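Equipment Review: Gittins Two-Drawer Dresser
Gasenport Residential Services – Furnishings Desk

The Gittins dresser was assessed for use in single bedrooms at the Cullis residence. Two units were purchased at the ordinary retail price and placed in occupied rooms in August. The manufacturer had no part in the review.

Assembly took 69 minutes for the first unit. The printed instructions are clear until the drawer runners, where the left and right parts carry nearly identical marks. Staff fitted one pair the wrong way around and had to remove it. Larger letters on these parts would be welcome.

Each drawer was loaded with 20 pounds of folded clothing and opened and closed 100 times. The lower drawer ran evenly throughout. The upper drawer began to catch on its right side and needed a small adjustment to the runner screws – a task that requires the short screwdriver supplied in the box. The stops held in every trial.

The top surface cleaned well with a damp cloth. Hand lotion left overnight produced a faint ring that remained after washing. Residents found the drawers deep enough for sweaters, although one asked for a shallow tray for socks and small items. The Dirar model, reviewed previously, includes such a tray but costs more.

The wall strap must be fitted before the dresser is put into service. Approved for single rooms. Orders should be sent to the Furnishings Desk with the room number and the name of the person receiving delivery.
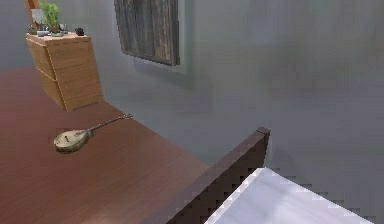
Rhiannon Bevan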